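Kulura Forums > Podcasts & Long Listens > Episode talk

Term limits episode, did the guest dodge the question?

anju_maurya
Finished the Clondholm Hour one on term limits last night and I'm kind of annoyed. Two hours with a constitutional historian and when the host asks whether judges should get 18 years and out, he talks about Rome. Rome! Did I miss an answer in there somewhere?

lchan40
You missed it, it's in the last ten minutes. He says yes for judges, no for Congress. I thought it was the best one since August.

madhu_c
Sorry Lorne, he says he'd "be open to it." I went back and listened twice while doing dishes. Being open to something is what my landlord says about fixing the heat.

ashokm
I'm with Anju. The book is better, he commits to things in the book. Molberg has the paperback, 964 pages with the notes, so clear your calendar lol

lchan40
Ashok you have not read 964 pages of anything

ashokm
I read the notes!! Most of them. 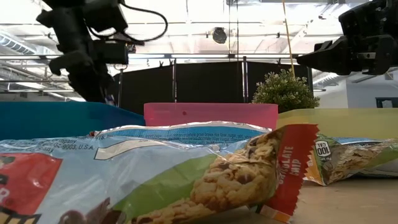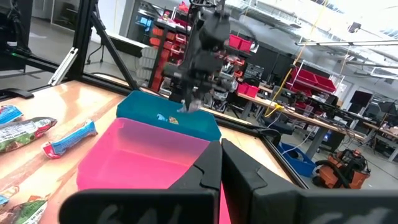 granola bar wrappers in the first one, pink bin and teal bin in the second

nisha.goel
Back to the episode, I don't think it was a dodge. The Rome part was his answer: people behave better in office if they know they'll be out of it someday. I do wish the host had pushed on who picks the replacements.

anju_maurya
Ok that's fair, but then say that! I shouldn't need Nisha to translate.

madhu_c
Does anyone have the Ospina interview he mentions? Search gives me 1244 results and they're all clips.

nisha.goel
It's on their old feed, episode 40. The sound is rough for the first bit, then it gets better.

lchan40
Still says yes for judges. I'll die on this hill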